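Changes to meeting room and shared equipment arrangements at Pendero

28 Sep 2021

Tenants and member organisations are advised that revised arrangements for meeting rooms, shared equipment and after-hours access at the Pendero building will take effect at the start of next month. The revisions follow the tenant survey conducted earlier this year, to which 338 people responded, and the subsequent discussions held with representatives from each floor. The building management office thanks all those who gave their time.

The survey confirmed what many tenants had raised informally. Demand for small rooms is high throughout the day, while the two large rooms on the ground floor are frequently booked and then left vacant. Respondents also asked for clearer rules on catering, a more reliable supply of presentation materials, and a single point of contact for faults. The arrangements set out in this item address each of those matters. Parking and bicycle storage will be dealt with separately.

Room bookings

All bookings will be made through the Wokance online calendar. The paper diary at reception will be withdrawn, and bookings already entered in it will be transferred by staff. Tenants who have a standing booking should check that it appears correctly and notify the office of any error before the end of the first week.

A booking will lapse if the room has not been occupied within fifteen minutes of the start time. Lapsed rooms will be released to other tenants through the calendar. Repeated lapses will be raised with the nominated contact for the organisation concerned, and standing bookings may be reviewed where a pattern is evident.

Small rooms may be reserved for up to two hours at a time. Longer bookings remain available in the Paulík Room and the Elport Room, which are both equipped for hybrid meetings. The Elport Room may be divided by the folding partition on request, provided that notice is given by noon on the preceding working day. Tenants are asked not to move the partition themselves, as the upper track was damaged in March and the repair was costly.

Charges

The first 100 hours of room use by each member organisation in a calendar year will continue to be included in the annual membership fee. Use beyond that allowance will be invoiced quarterly. Community groups that hold a concession agreement are not affected, and their existing terms will be honoured until the agreement falls due for renewal.

A refundable bond of $300 will apply to evening functions in the ground floor rooms. The bond replaces the former cleaning levy, which was charged regardless of the condition in which a room was left. Organisers who return the room to its standard layout, remove their rubbish and wipe down the benches in the kitchenette can expect the bond to be refunded in full within ten working days.

Presentation equipment

A number of tenants asked that whiteboards be available outside the fixed meeting rooms, particularly for workshops held around a table. Portable boards will be lent from the reception desk and may be used on any floor. They should be signed out under the name of the organisation and returned on the same day. Only dry-erase markers may be used. Permanent markers have been removed from the stationery cupboard, and tenants are asked not to bring their own.

Boards should be returned clean. Where writing has been left for some time and does not lift with an ordinary eraser, a bottle of cleaning solution may be requested at reception. Abrasive pads and kitchen sprays dull the surface and must not be used. Linen supplied for functions should be sent back with the equipment, folded, and with any stains pointed out to staff so that the laundry contractor can be informed.

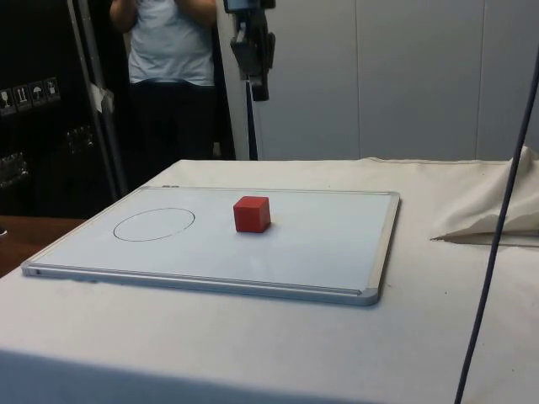

After-hours access

Access cards will operate until ten in the evening on working days. Tenants who require access beyond that time may apply for an extended card, to be approved by the nominated contact for their organisation and by the building management office. Existing extended cards will remain valid for the present but must be re-registered, as the access system holds several entries for people who have left the building.

The lift to the upper floors will continue to require a card outside ordinary hours. Guests attending an evening meeting must be met at the front entrance and accompanied to the floor. The side door facing the laneway is an emergency exit and is alarmed at all times. Propping it open — including for deliveries — is a breach of the building's insurance conditions.

Catering and kitchens

Tenants may engage any caterer they choose. Caterers should enter by the loading dock and must be gone from the corridor by the time the meeting begins. Hot food is permitted in the ground floor rooms only. The ground floor refrigerator may be used to hold food for same-day events, and items left overnight will be discarded.

The office has received several comments on the dishwashers. Each floor is responsible for unloading its own machine in the morning. A roster template is available for floors that would find one useful, although the office does not intend to administer rosters on tenants' behalf.

Capital works

An allocation of $700 per floor has been made for minor improvements to shared areas. Floor representatives may put forward proposals for items such as noticeboards, coat hooks, lamps or replacement chairs. Proposals should be submitted in writing with a supplier's quote attached. Any amount unspent at the end of the financial year will return to the general maintenance fund. Works involving wiring, plumbing or the attachment of fixtures to masonry must be carried out by the building's own contractors and will be assessed separately.

Contacts

Enquiries about bookings, bonds and invoices should be directed to Oranuch Sangkhawat, Tenancy Coordinator. Faults, cleaning matters and requests relating to the partition should be directed to Boonmee Panyasiri, Facilities Manager. Both may be reached through the reception desk or through the enquiry form in the Wokance calendar. Urgent faults outside office hours should be reported by telephone to the number displayed beside the lift on each floor.

Printed copies of the full conditions of use are available from reception and will be posted in each kitchen.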